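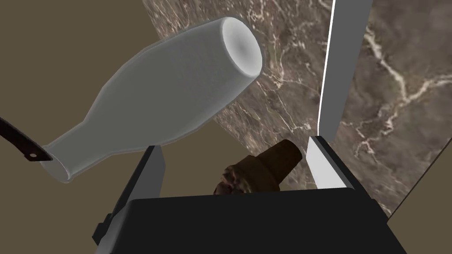

L'entretien des bouteilles et flacons réutilisables dépend d'abord de leur géométrie, ensuite du matériau. Un récipient à col étroit retient l'eau de rinçage sur la face interne de l'épaule, là où la brosse appuie mal. La largeur de l'ouverture détermine donc l'outil. Avec une grande bouteille blanche à large embouchure circulaire et lèvre épaisse et arrondie, l'intérieur s'atteint facilement par ce côté ; la partie à surveiller est l'épaule en pente, là où le corps se resserre. Une surface claire et mate demande aussi une éponge non abrasive : les produits à récurer laissent des plages brillantes qui ne se rattrapent pas.

Choix de la brosse

Pour un goulot étroit, prendre un goupillon à tige souple dont la tête dépasse légèrement le diamètre intérieur du corps. Les poils doivent plier au passage du col et se redresser ensuite. Une tête trop petite nettoie le fond et laisse un film sur les parois. Pour une ouverture large, une brosse à manche rigide suffit, à condition que son extrémité soit garnie de poils. Le modèle Grellano à tête coudée convient aux épaules prononcées ; la référence 1131 correspond à la tête de rechange. Remplacer la tête dès que les poils restent couchés après séchage.

Dégraissage courant

Remplir au quart d'eau chaude, ajouter quelques gouttes de liquide vaisselle, fermer, agiter, puis brosser. Rincer deux fois à l'eau tiède. L'eau très chaude est à éviter sur les plastiques dont la tenue en température n'est pas indiquée sous le fond. En cas de doute, s'en tenir à la température du robinet supportable à la main.

Dépôts calcaires

Verser un mélange à parts égales d'eau et de vinaigre blanc jusqu'au-dessus de la ligne de dépôt. Laisser agir une nuit, bouchon ôté. Ne jamais combiner le vinaigre avec de l'eau de Javel, même en deux passages rapprochés : le dégagement de chlore est dangereux dans une cuisine fermée. Sur l'aluminium nu, l'acide attaque le métal ; se limiter au savon.

Si le dépôt résiste, utiliser une cuillerée de riz cru avec un fond d'eau et agiter par rotation. Le riz se jette ensuite à la poubelle, pas dans l'évier.

Odeurs

Le bicarbonate de soude donne de bons résultats sur les odeurs de café et de jus. Compter une cuillerée à soupe par litre d'eau tiède, temps de pose de presque 14 heures pour un plastique ancien, beaucoup moins pour le verre. Le joint du bouchon est souvent la véritable source. Le retirer avec un objet non coupant - un manche de petite cuillère par exemple - et le laver séparément. Un joint noirci en profondeur se change.

Séchage

Égoutter le récipient incliné, ouverture vers le bas, sur une grille. Posé à plat sur un torchon, il garde de l'air humide et l'odeur de renfermé revient. Gaétan Landry, lecteur de la rubrique, utilise une grille Patgate fixée au-dessus du bac, avec des tiges espacées de 13 cm. L'écartement convient aux formats d'un litre ; les gourdes plus fines basculent entre deux tiges.

Par temps humide, absorber l'eau restante avec une bande de papier essuie-tout roulée autour d'un manche en bois. Le sèche-cheveux est à proscrire, il déforme les lèvres minces et décolle certains revêtements.

Rangement

Stocker ouvert, bouchon à côté. Une sangle ou une dragonne se lave à la main au savon et sèche suspendue. En août, les gourdes de randonnée sortent et rentrent tous les jours : prévoir un bac réservé près de l'évier, faute de quoi les bouchons se mélangent. Les étiquettes Benkirane tiennent au lavage en machine sur surface lisse. Sur surface mate, elles se décollent par les angles au bout de quelques cycles, et il vaut mieux marquer le dessous au feutre indélébile.

Résidus de colle

Appliquer de l'huile de table sur la trace, attendre 2 heures, frotter avec un chiffon sec, puis dégraisser au liquide vaisselle. L'acétone est exclue sur tous les plastiques.

À lire aussi
Détartrer une bouilloire sans l'abîmer
Joints de bocaux : quand les remplacer
Planche à découper : ponçage et huilage
Essai de la grille pliante Flumness
Siphon d'évier, démontage pas à pas

Accueil Cuisine Atelier Linge Contact

Rechercher une astuce... OK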